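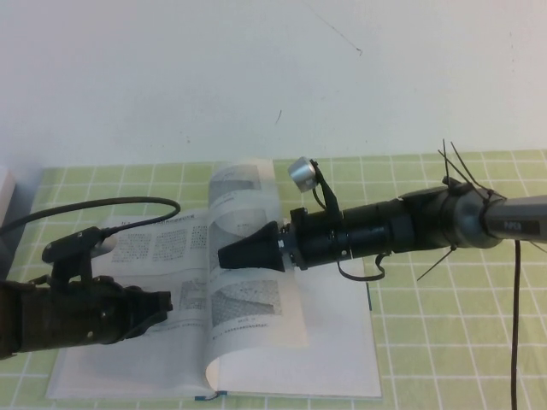 Page-turning cell with an open hardcover. Right arm with cone tip, left arm with gripper.

Brultine Two-Arm Page Cell
Setup and care

The Brultine page cell handles bound books lying open on a table. The right arm carries a tapered cone tip that bears on the raised page. The left arm carries the gripper and works low over the facing page. Both arms run from one controller.

Positioning
Place the arms on opposite sides of the book with the spine running between them. Lay a cloth printed with a square grid under the book and line up the spine with a grid line. Plain cloth can be used, but the book then has to be re-taught each time it is moved. Tuck ribbon bookmarks between the pages before starting.

Cables
Tie the supply cable at the joint housing and let it drop straight to the table. The gripper sensor cable needs a wide loop above the book – a tight loop pulls the sensor off aim when the wrist turns. Cable tie tails may be left long during setup. Trim them once the routing is final.

Cone tip
Wipe the tip with a dry lint-free cloth every 1,000 pages. Replace it if the narrow end feels rough or leaves a mark on white paper. Tips are sold in packs of 2, part 103. After fitting a new tip, repeat the touch-off routine on a closed book before running open pages.

Gripper
Check the fingertip screws every 14 days. Do not use thread locker on them. If the fingers drag on the left page, raise the approach height one step and run the page again.

Fault: page curls but does not turn
Check tip contact height first, then the aim of the gripper sensor. Thin coated paper usually needs a slower right arm.

Spares and service: Bayu Tjoa, Cutville workshop
Page revised 11/11/2018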